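Chair maintenance: backrest and mechanism checks

Reading time: 2 min
Print | E-mail

The mesh-back task chairs on the second floor at Prestside are due for their half-yearly check. The previous round was in February, when loose backrest mounts were the most common fault recorded. The procedure is unchanged except for the order of steps, which now puts the backrest first.

Turn the chair so the back of the mesh faces you and sit down behind it. Take hold of the lower part of the backrest with both hands and apply an even pull, then a twist in each direction. Any click or visible gap at the mount means the bolts need tightening. Use the 20 cm hex driver from the Fondach kit, a quarter turn at a time, alternating sides.

Next, tip the chair and inspect the seat frame and tilt mechanism for cracked welds and missing covers. Armrests are tested by lifting, then by pressing outward. Casters should turn freely; hair and thread are removed with the hook tool. Move power strips and loose cables clear of the chair before rolling it.

Chairs that fail on the mechanism are tagged and sent to Rathore for repair. Chairs that fail only on casters or arm pads are fixed on site with parts from the Idano cabinet in room 73. 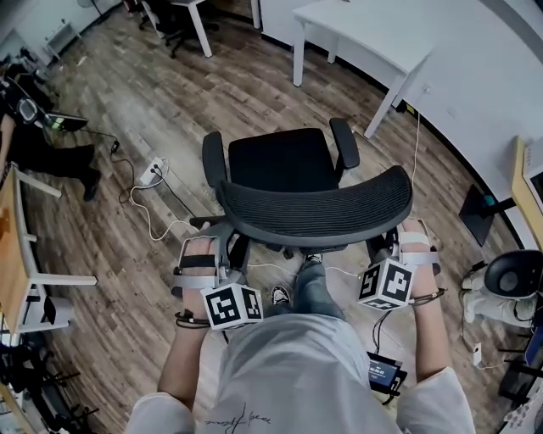
Two-handed grip on a mesh backrest, chair tilted with the seat on the far side.

Record the result on the sheet under the seat label number, including chairs that pass. Completed sheets go to Oranuch Onsri, extension 2000. Replacement arm pads are in stock; gas lifts take 30 days to arrive.

Print this item | E-mail this item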